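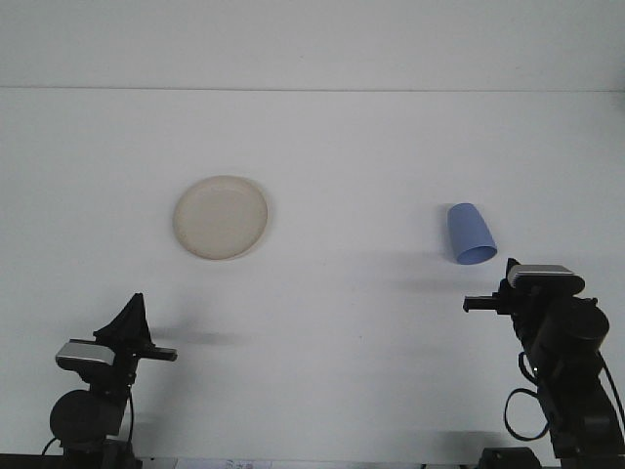
Photo: Snežana Dervishi / Vlachou bench, Poven

The Week of the Blue Cup

I'd been at Poven for all of nine days when Snežana put me on fingers. That's what she called it, "on fingers", as if it were a shift at a cannery. Delleck had sent us a box of their new ones, short and flat and black, and Promonine had sent theirs the month before, and somebody had to sit at the white table and find out which of them could pick up a cup.

I thought, well, how hard can a cup be?

The rules were simple enough. A plate, a cup, two arms. You lay the cup on its side, you press go, the arm picks it up and sets it on the plate. Then you write down what happened and do it again until you've got 50 on one set of fingers, and you swap them over with the tiny hex key (which I lost twice before morning tea) and do 50 on the other. The controller was the same for both, the wrist cameras were the same for both, and the only thing allowed to change was the bit that touched the plastic.

I gave the arms names, of course I did. The left one was Gordon and the right one was Mum. Mum did most of the cup work. She had a way of coming down over a thing, very slow, then stopping a finger's width off it and having a think. The controller log called that "settling". I called it "Mum's looking for her glasses" and wrote that in the notes column until Snežana asked me, quite nicely, to stop.

By the second afternoon I was taking sides. You're not supposed to! But the Promonine fingers had a rubbery bit that squeaked on the rim, and every squeak went straight up the back of my neck, and the Delleck ones just closed, click, no fuss. I wanted Delleck to win so badly that I caught myself nudging the cup a smidge closer before a run. I sat there with my hand still out over the table and felt my face go hot. Then I crossed out the run, and the four before it for good measure, and started that lot again.

I stayed late to make up for it. January in Poven is light until nearly nine, and the building ticks as it cools down, and I had half a cheese sandwich and the radio going low. Mum reached, settled, closed. Reached, settled, closed. Somewhere in there I quit barracking and just watched how each set came in at the rim, one catching early and one catching late, and I started writing that down as well, though there wasn't a column for it. I ran my notes up the margin and over onto the back of the sheet.

When I finally added it up I had Delleck on 41 and Promonine on 43. I added it up again with a pencil. Same.
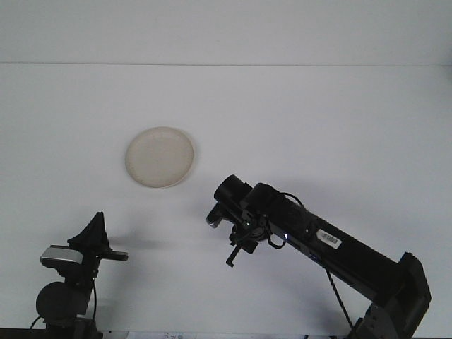
Snežana reckoned a gap of two meant nothing at all, and that I could do 1,000 of each and she'd maybe lift an eyebrow, and 2,000 and she'd maybe ring Delleck. What she wanted to know was why I'd written "late on the rim" so many times up the side of the page, and whether it was always on the same set.

It was. It was always Delleck. My lovely quiet fingers were getting there late nearly every time, and the grip had been saving them, and I'd been too busy enjoying the click to notice.

"So the fingers are fine," I said, "and the timing's off?"

"Could be. Could be the mount sits them a hair back." She'd already pulled up a stool. "What would you change first?"

No one had asked me a question like that since I'd started. I said the mount, mainly because I had the hex key in my pocket for once. She nodded and slid the spare shims across, and I leaned in under Mum's elbow and got to work, and we ran the next lot together with Snežana calling them and me writing. We stopped at 52 because neither of us had been keeping an eye on the tally.

The radio had gone over to the cricket by then. I put the cup back on its side and asked her if she wanted the other half of my sandwich.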